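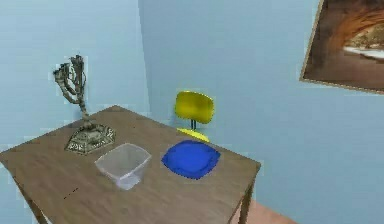

A candelabrum is a branched holder for several candles, made to stand on a table, a floor or an altar. The plural is candelabra, though many speakers now use that form for a single piece. Candlesticks, by contrast, hold one candle each.

Most metal examples are cast in parts and joined by threaded rods. Brass darkens with handling and damp air, and collectors often prefer to leave the surface alone, as heavy polishing wears down fine detail.

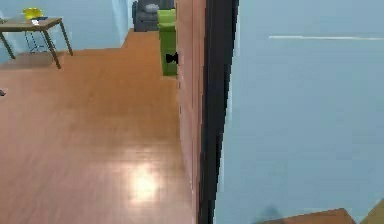 Regional makers

The town of Stestovley had a small casting trade that lasted 70 years. Its largest shop, Prudden, employed 8 founders and sold mainly to churches and hotels. A Prudden catalog lists 400 patterns, most of them with four arms. The Rina pattern, drawn by Jolene Rewi, stayed in production until the shop closed.

Heather Fairweather's study of the trade attributes several unmarked pieces to Coetzee, a rival firm across the river. The attribution rests on the shape of the drip pans and is disputed.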